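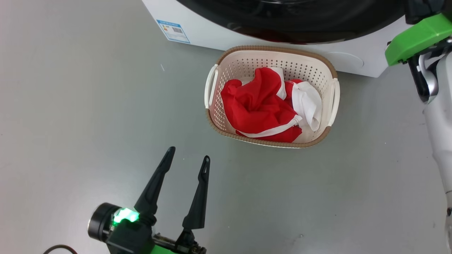

Vinegar in the rinse, yes or no?

stiretti_mom
Towels have gone stiff again. My mother swore by white vinegar in the softener drawer. The manual says no additives except detergent and softener. Anybody doing it long term?

hollach473
Every Sunday for 9 years, half a cup with towels only. Same machine, same door seal. Towels come out fine.

Simão Falcão
I wouldn't. I did appliance repair in Conville and changed plenty of seals that had gone soft. Vinegar is an acid and the rubber doesn't like it. Use less detergent first. Most people pour double what they need.

hollach473
You can't pin that on vinegar. Seals go soft from being shut up damp too.

Simão Falcão
Some do. I still wouldn't put it in mine.

lytvynenko_k
What's your water like? We're on a well and nothing helped until we put in a water softener. It cost about 1,000 dollars with the install, so not a quick fix.

stiretti_mom
City water, pretty hard. I've been filling the cap to the top line. Will cut to half and run an extra rinse.

hollach473
Spin speed matters too. Shake them out before you hang them.

stiretti_mom
Did 5 loads at half a cap. Bath towels are better, hand towels still scratchy.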